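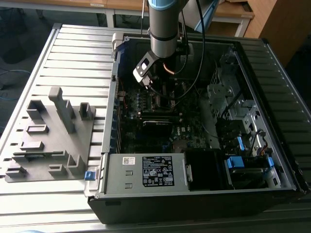 Robot arm with gripper above the motherboard of an open desktop computer

Bolico is a task planning and control package for robot arms that take apart used desktop computers. It decides the order in which parts are removed, plans the motion of the arm for each removal, and watches forces at the wrist while the gripper is in contact with the case. It was first released in December under the name Brophy and was renamed after the planner was rewritten.

Background

Work on the package was started at Flikville by Ankica Krasniqi and Emerson Paiva. Earlier disassembly software at the company ran fixed scripts, one per computer model. A script failed when a case had been fitted with an extra card or when a cable had been routed in a different way. Krasniqi proposed replacing the scripts with a part graph, in which each component is a node and each edge records what holds it or blocks access to it.

Perception

The perception module takes a color and depth image of the opened case and labels the main parts: motherboard, expansion cards, drive cage, power supply, fans and heatsinks. Release latches are treated as a separate class. In many cases they are molded in a bright color, and the detector makes use of this, although it also accepts plain gray and black ones. Loose wires remain the weakest class. The module was trained on some 1000 labeled images, of which 300 were set aside for testing.

Labels are matched against a library of case layouts. When no layout fits, the module builds a part graph from the image alone and marks uncertain edges for an operator to confirm.

Planning and control

The planner searches the part graph for a removal order and then checks each step for a collision-free approach. Most approaches are close to vertical, as the walls of a tower case laid on its side leave little room for the wrist. Tool geometry is read from a separate file, so that brackets and hoses mounted near the gripper are included in the collision check.

Once the gripper touches a part, control passes to a compliance loop written by Ah-rin Son. The loop limits downward force to 60 newtons and backs the arm off if the limit is reached. A step may be retried up to 16 times – after that, the part is skipped and the planner looks for another order.

Tooling

Pistodley, a companion program by Kyu-ri Um, replays recorded runs and shows the part graph next to the force readings. It can also edit layouts and tool files. Both programs are configured through plain text files.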